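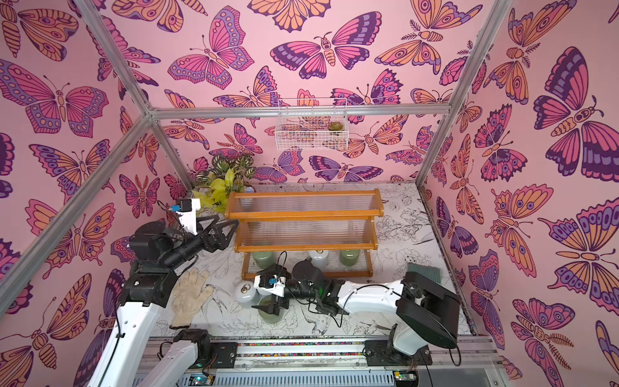

Does a peel-off base coat ruin your nails if you wear it every week? Mine got a bit thin at the tips but nothing worse, and that was after I stopped picking at it like an animal.

ok so thread bc I keep getting asked. I've been using the Skillard peel-off base since September. Glitter only to start with, then everything

first thing. it's white in the bottle and goes clear when it's dry. WAIT for clear. I did not wait the first time and the glitter slid right off my thumb onto the couch arm

price is 5 dollars at the drugstore in Pickering, same on the Trendville site but then you pay shipping, so go in person if you can. They keep it on the bottom shelf next to the cuticle stuff, behind the cotton pads for some reason

how long does it last. On me, two days if I'm washing dishes, four if I'm lazy. My sister gets a full week out of it and I don't want to talk about it

one thick coat beats two thin ones. I know every bottle of everything says thin coats. This one needs some body or it comes off in tiny crumbs and you're sitting there with tweezers

do NOT take it all the way to the skin. Leave a little gap around the cuticle. If it touches skin it lifts by lunchtime

also cap the tip with your color but not with the base. Took me forever to work that out, the base kept peeking over the edge and catching on my sweater

removal!! Most of you are just ripping it off right?? Stop. Soak in warm water five minutes, little bit of dish soap, then push from the cuticle end with an orange stick. Comes off in one piece like a tiny sticker. Very satisfying, I keep them on the edge of the sink longer than I should

if a corner won't budge leave it and use remover on that bit. The thin tips I mentioned were 100% from me forcing corners

Someone asked about the Ernham one. Tried it, it's pink, smells like school glue, dries faster. But it shrank?? Like I painted the whole nail and came back and there was a bare strip down the side. Gave it three tries. Might have been an old bottle so take that how you want

it is 99 cents though. So if you only want it for one party, fine

what polish goes over it: glitters yes, cremes yes, anything quick dry was a mess for me. The top coat pulled at it and I got these wrinkles near the tip. A regular slow top coat was OK. You have to sit still for a while, sorry

gel over the top, I haven't done it and I'm not going to. Please ask somebody who knows gel

hot showers kill it. Paint after the shower, never before. Same with bath bombs, hot tub, washing the dog

on the thin tips. I took two weeks off, put plain oil on at night, filed everything short. They look fine now, I can't see a difference between the hand I use it on more and the other one. (yes I do my left hand more, I'm right handed and impatient)

if your nails already peel in layers I'd skip it til they grow out a bit. Mine were ok going in

oh and the brush. The Skillard brush is huge. If you have tiny pinkies like me wipe one side off completely on the neck of the bottle or you'll flood it. I cleaned up with a wet q-tip, works as long as its still white

bottle gets gloopy around the halfway mark. Don't add polish thinner, wrong kind of stuff, mine went stringy and I had to throw it out. A couple drops of water and roll it between your hands did the trick on the second bottle. Don't shake it, bubbles

wipe the neck before you close it too. I left mine once and had to open it with the jar gripper thing from the kitchen drawer

Somebody said Trendville has a 2000 point thing going where you get a mini one free, I looked and couldn't find it in the app. If you know where it is reply with where to tap

edit to the price post, the 5 is before tax, and my receipt says 2/19/19 so no idea if it's gone up since I bought this one

doing a dark green glitter over it tonight, will post how many days I get. dishes are not getting done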